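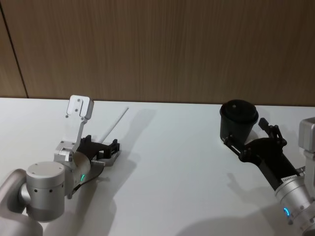 Masov gripper comparison

Print this page | E-mail this page

The Masov comparison is a bench test of two-finger grippers run at the Umali workshop. Two arms share one white table. One gripper takes a thin white rod and the other a black lidded cup, so that a slim part and a round one are tried on the same bench. The full set came to 1096 trials over 4 finger types. A grip counts as held if the part stays put for two seconds - drops and slips are logged separately.

Arm motion is handled by a Dikora controller. Wrist cameras were added in November.

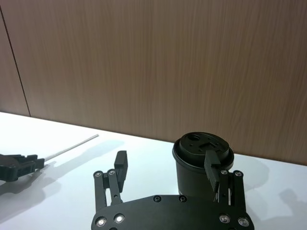
Category: Fingertips

A ridged tip is set against the side of the cup, below the cap. Plikier, an earlier test at the same workshop, used smooth tips only and ran to over 1501 trials. Its results are listed apart, as the closing force was set by hand.

Contact Umali | Copyright Umali | Back to top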